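Running a bridge-building night with 60 kids: notes on the load rig

18 Jun 2022

Several people asked for the details of the rig we used at the Rerwood family engineering night, so I am writing them down before I lose the notebook.

The task was the usual one. Each parent-and-child team gets a bundle of craft sticks, a glue gun and an hour, and builds a truss to span a fixed gap. We had 60 children registered. The span was set by the steel test frame, which Joris Declercq welded in December and which has not moved a millimetre since.

Load was applied by water. A bucket hangs from a threaded rod through the deck centre, and a tap with a quarter-turn valve fills it from a header tank. Water is preferable to slotted weights for two reasons: the load increases smoothly, and a seven-year-old can operate the valve without dropping a kilogram of brass on her foot. The drawback is the floor. Bring towels.

The load cell is a cheap S-type wired to an amplifier board. Calibration drifted noticeably as the hall warmed up, so Vasanthi Cassim re-zeroed it between teams. I would now let the board run for an hour before taking any reading.

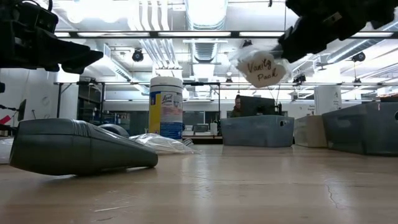 Results

The best bridge held 978 newtons. It was built by So-yul Chae and her mother, Sun-ja, who doubled the top chord and left the bottom one single. Compression members in craft stick fail by buckling well before the timber crushes, so the extra material was in the right place. So-yul, who is nine, explained this to me before I had finished writing the number down.

Most of the others failed at the joints. Hot glue peels readily when a gusset is loaded out of plane, and few teams clamped theirs while the glue set. Yu-na Yeom suggested handing out clothes pegs next time, 2 per joint. I have added them to the order.

Changes for the next one

A bigger drain tub. A second valve — the first began to weep by the end of the evening. I also want 3 spare glue guns on the bench, as the thermal cut-outs tripped whenever a queue formed.

The drawings for the frame are in metric and assume 25 mm square tube with a 2 mm wall. Email me if you want them.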